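Jilero 812 Stainless Steel Work Bench

The 812 is a flat-top work bench for commercial kitchens, dairies, fish rooms, packing sheds and home workshops that get hosed out. It is the middle size in the Jilero range and the one we keep in stock all year. Smaller and longer benches are made to order.

Product code: JIL-812
Length: 1000 mm
Depth: 600 mm
Height: 900 mm, adjustable up or down by 20 mm at each foot
Top: 1.2 mm stainless steel, grade 304, brushed finish
Undershelf: 1.0 mm stainless steel, grade 430
Legs: 38 mm round stainless tube
Load, top: 177 kg evenly spread
Load, undershelf: 80 kg evenly spread
Supplied: flat packed, one carton

Top and edges

The top is folded from a single sheet, so there are no joins along the front or back. The long edges are turned down 40 mm and then hemmed underneath, and you can run a cloth or a bare hand along them without catching. Corners are welded and ground back. Two channel sections run the full length under the top and stop it drumming when something heavy is put down on it.

The brush grain runs lengthways. Please wipe in the same direction. Cross-wiping with a scouring pad leaves dull patches that are hard to get out afterwards, and we don't treat these as a fault.

There is no splashback on this model. If the bench is going against a wall behind a sink, order the 812-S, which has a 100 mm upstand at the rear. 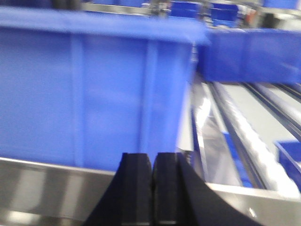 Blue plastic storage bin on brushed stainless steel.

Undershelf

The shelf clamps to the legs and can be set at any height from 150 mm off the floor. Most customers put it at 321 mm, which clears a standard bucket underneath and leaves plenty of room above for stock pots or crates. Loosen the four grub screws with the hex key in the carton, slide the shelf to where you want it, and do the screws up again evenly. It is much easier with two people.

You can leave the shelf off altogether if you need to roll a bin or a trolley under the bench. In that case you must fit the rear cross brace (sold separately, code JIL-BR10). Without the shelf or the brace the legs will rack.

Feet and castors

The standard feet are nylon with a stainless thread. For uneven concrete, the Trikar levelling foot has a wider pad and another 25 mm of travel. It fits the same socket.

Trikar castors are also available as a set of four, two of them braked. They add 95 mm to the bench height and bring the top load down to 120 kg. Don't mix castors and fixed feet on the one bench.

Cleaning

Warm water and a mild detergent are enough for daily use. Rinse and dry afterwards, particularly if your water is hard. Don't use bleach, salt-based scourers or steel wool. Small brown spots usually come from iron picked up off other tools and will rub off with a nylon pad and a little cream cleanser.

Plastic tubs and crates can be dragged across the top without much harm. Cast iron and anything with grit stuck to its base will scratch. Scratches don't affect how the bench works and they tend to blend in over the first few months.

Delivery and assembly

The carton weighs 29 kg and will fit in the back of most station wagons. Allow 40 minutes to put the bench together. You will need a 13 mm spanner.

Metro orders are sent out with Wivness Freight, normally within three working days. Regional orders take longer, and the carrier will ring you to book a time. Pick-up from our Yatsenko Road warehouse is free, weekdays from 7.30 am and Saturday until noon. Please bring your order number.

Warranty

Five years on the frame and welds, 12 months on feet, castors and fittings. Rust caused by bleach or salt is not covered.

Spare parts for the 812

Nylon foot, each: JIL-FT1
Grub screw pack with hex key: JIL-GS4
Replacement undershelf, 1000 mm: JIL-SH10
Rear cross brace, 1000 mm: JIL-BR10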